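Minutes of the working practice meeting, hand-held gripper stations
Month: March
Place: Dunleavy room, Stamano office
Start: 14:05

Present: Ravindran Warrier (chair), Wafula Khaemba, Desmond Quintanilla, Aníbal Salgado (minutes)
Apologies: Tobias Calloway

1. Minutes of the previous meeting
The minutes were accepted with one correction. In item 3 the word "operator" should be "reviewer". Aníbal has changed it in the shared copy.

2. Start position of the fingers
Wafula presented the second draft of the station rules. The draft says that each recording must begin with the fingers fully open and nothing between them. Desmond asked if "fully open" is clear enough for new operators, as some of them stop a little before the end of the travel. It was agreed to write "open until the stop" and to put a picture next to the rule. 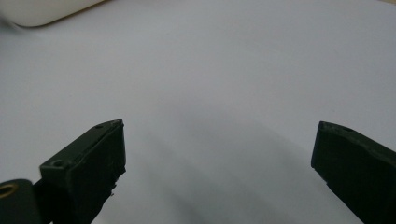

Fingers apart over the white table surface, nothing held.

Ravindran wants also a rule about the finger faces. They should be wiped before each block of recordings and checked for small particles. Wafula will add it to the checklist, as step 5.

The length of one block was discussed again. The Timska team works with 28 recordings per block and wishes to keep this number. Desmond prefers a shorter block for operators in their first month. No decision was taken, and Tobias should be heard first.

3. Holding of round objects
The present text says only "grip the object firmly". Desmond finds this too open, and the others agreed. For a table tennis ball the two pads should meet it from opposite sides, near the middle of its height. Pressing harder than necessary is to be avoided - the ball can get a dent, and after that it should not be used for recording.
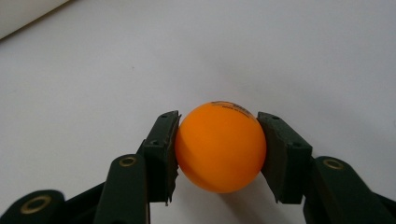
The same wording can serve for other light round objects, but for heavy ones we need a separate test. Aníbal reminded that the reviewers at Pratov received 108 recordings in the last delivery and sent back 8 of them, all with the remark that the grip was corrected many times before the lift. The rule will therefore allow one correction. If a second one is needed, the operator opens the fingers, goes back to the start position and begins a new recording.

Ravindran asked that the rule does not speak about speed. An operator who is told to be fast will forget the rest. Agreed.

4. Table layout and cables
Wafula proposed that the bin has a fixed place on the board and that the operator does not move it during a block. The area where the two grippers work should stay free of personal things such as phones and cups. Marker plates must not be covered by sleeves or fingers.

About cables there was a longer discussion. Desmond would like them fixed to the forearm with a soft band. Wafula has tried this and finds that it pulls on the wrist when the arm is stretched. For now the rule will say that the cable must have enough slack for the full reach, and must not lie between the gripper and the object. Desmond will try two kinds of band and report.

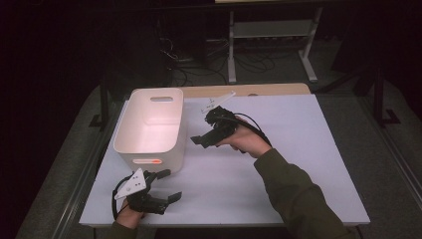
5. Actions
Wafula: third draft of the station rules, with the changes from items 2, 3 and 4.
Desmond: trial of the cable bands; proposal for a test with heavy round objects.
Aníbal: send the new wording on grip correction to Pratov for comments.
Ravindran: speak with Tobias about the block length.

6. Other matters
The title of the document stays "Station rules" until the third draft is accepted. Desmond asked for a printed copy at each station. Ravindran agreed, on condition that old copies are taken away the same day.

The meeting was closed at 15:20. The next one will be called when the third draft is ready.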